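Halline Rack Notes

README for the small network rack and the photo set that goes with it

Welcome, and thank you for reading this before opening the folder! Halline is a set of 226 photos and a few pages of notes on the little network rack in the Skoderow workroom. I started it in September, mostly so that people who borrow the room could find out what is on the rack without having to ask me, and it has grown a good deal since then (as these things do).

What is in the folder

photos/ holds all the pictures, sorted by shelf position
notes/ holds one plain text file for each unit
labels.csv lists each photo with the unit it mainly shows
ladgate/ holds the older notes from the Ladgate room, kept as they were

The rack is the open kind, two black rails with rows of mounting holes, and it lives at the table where we also open the mail. The dark blue NETGEAR switch near the top is the one most people come for. Under it sits a black chassis with modules and open slots, and lower down there is another dark blue unit, which has its own notes file.

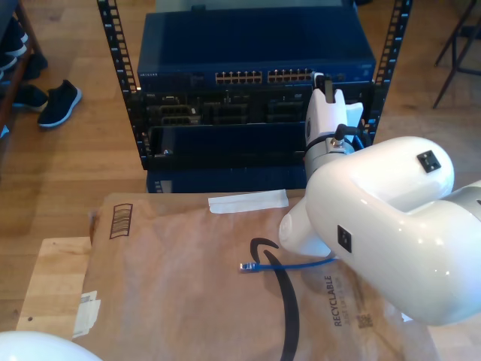 The rack from the front, with an Amazon mailer on the table.

If you are new to all this, please start with the switch. Its ports come in two groups, and in the notes I call them "first block" and "second block" so that we are all talking about the same thing. I would dearly love it if everyone used those names when writing up a cable change, as the Mac an tSaoi notes used a different set and I spent a whole evening untangling them.

Photo quality

It varies, I'm afraid. I kept the blurry close views along with the sharp ones, and labels.csv has a column called "blur" that runs from 0 to 5. Anything marked 4 or above is fine for learning the general shape of a unit, but please don't read small print or port lights from it.
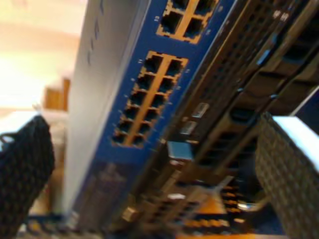 Close view of a blue switch, ports edged in orange, beside a dark rack-mounted unit. Strong blur.

Known gaps

The backs of the units are barely covered. There are 12 photos with no label yet, and I am working through them slowly, usually with a cup of tea.

Using and adding to it

Use the photos for teaching, for planning your own rack, or just for a look around. If you send new ones, up to 50 at a time is fine, with a line of text for each.

Last changed 4th October. Questions and corrections to Huia Cartwright at the Skoderow front desk.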